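Home & Bath Forum > Bathrooms > Freestanding tubs

Thread: Floor around an oval tub, what do you all do?

floarea_s
Hello everybody, and thank you for letting me join! I have been reading along for 2 weeks with my coffee and finally got up the nerve to post. We have a white freestanding oval tub, and I love it more than is sensible for a grown woman, but the floor around it is wearing me out. Things migrate there. Packets, bits of tissue, whatever I had in my hand when the doorbell rang. The tile is a gray marble pattern, so anything white just melts into it until you step on it.

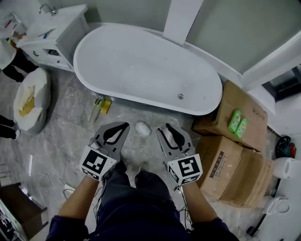

Tub, vanity and my bucket with the bag in it. Boxes still to go out!

My sister-in-law swears by keeping the bucket in front of the vanity and tossing everything in as you go. Is that what people do, or is there a cleverer way?

Floarea Stanciu, Flendthorpe

konrad_m
Welcome, Floarea! Lovely tub. I'm with your sister-in-law about the bucket, but I'd put it by the door. In front of the vanity you'll be walking around it every time you brush your teeth, and one day you won't walk around it. Ask my left knee. And get the cardboard out first, before you wipe a single thing. Cardboard sheds, and you'll be doing that floor over.

radu_b
Have to disagree with Konrad on the bucket, friendly as ever. If it's by the door you end up carrying drippy little things across the whole room, and half of them get put down on the rim of the tub "for a minute." Keep it where the mess is. Mine sits by the sink and has done for 3 years, and my knees are fine (sorry, Konrad).

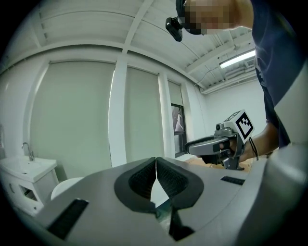
Question, while we're on it: what's everybody using to clean the glossy rim without dulling it?

Answer, from my own tub anyway: a soft cloth, warm water and a drop of dish soap, then a dry towel straight after. I tried a Flultex scrubbing pad once, the green kind, and I was sorry for a month. Save those for the grout.

konrad_m
My knee takes note. I still say door. The dish soap I'll give you.

ruxandra_n
Oh, I'm so glad somebody started this one! Floarea, the thing that helped me was going around the tub the same way every time. I start at the vanity end, get down low, and work along the base with a dry cloth, because that curve underneath hides everything from you when you're standing up. I've found hair clips, a glove, and an earring I had blamed on my poor cousin since Crăciun. Then sweep, then mop. I used to mop first and I just pushed the fluff into a ring.

floarea_s
Ruxandra, the ring! I know that ring very well. I went around low like you said, vanity end first, and you're right, you see a whole different floor from down there.

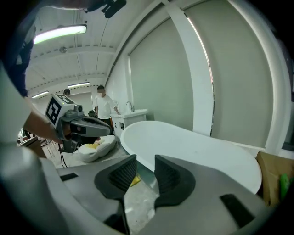
Low view toward the tub and vanity. Spot the yellow thing on the floor.

The bucket is staying by the vanity for now, Konrad, but I'm thinking about it. Does anyone have a long-handled duster they like for the wall side? The one I saw at Trokholm was 400 lei and I nearly fell over.

wayne_marchand
Don't pay that! Old sock over a yardstick, rubber band at the top. My mother did it that way behind the radiators and I do it behind the tub. When the sock gets grim it goes in the wash with the towels.

radu_b
With the TOWELS, Wayne?

wayne_marchand
Hot wash! It's fine! Okay, with the rags, then.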